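Skever Reuse Project: second progress report to the Tabrizi Fund

The grant pays for a weekly furniture and household goods exchange at the old bus depot in Clestby, plus a van. You asked us to say plainly whether it is working. My answer is that parts of it are, and I would be careful with the rest.

Since November we have passed on 400 items. That figure looks healthy and I don't trust it much. A box of saucers counts the same as a wardrobe under the system we agreed with you, and the saucers go faster. I would like to change to counting by weight from the next quarter, even though the new numbers will look worse beside the old ones.

The van is a disappointment. It was off the road for 6 weeks with a gearbox fault, and the hire firm, Sinari, charged us for three of them. We are disputing the bill. Collections from the outlying villages stopped entirely in that time and have not properly picked up again. 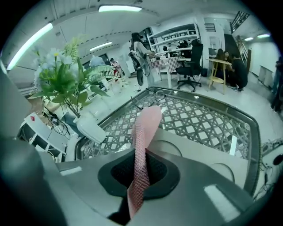 CLESTBY, Sunday, March 18, 2018

Garden and conservatory furniture is the one line that has surprised me. Glass-topped tables were expected to sit in the depot until summer, and we nearly turned them away. They have gone steadily all winter, mostly to people who want them indoors. Whether this lasts once the shops put their own stock out is another matter, and I would not build a plan on it.

The repair bench is harder to defend. The application said it would train 34 people in its first year. So far we have had a handful of regulars who already knew how to glue a chair, and they are good company, but I can't call that training. The evening session should either be moved to a Saturday or dropped.

Spending is within budget except for heating. The depot roof leaks warmth, and the landlord's promise to look at it is now two letters old.

We ask for your agreement to the new way of counting before the next payment is made, and for a decision on the repair bench by the end of April.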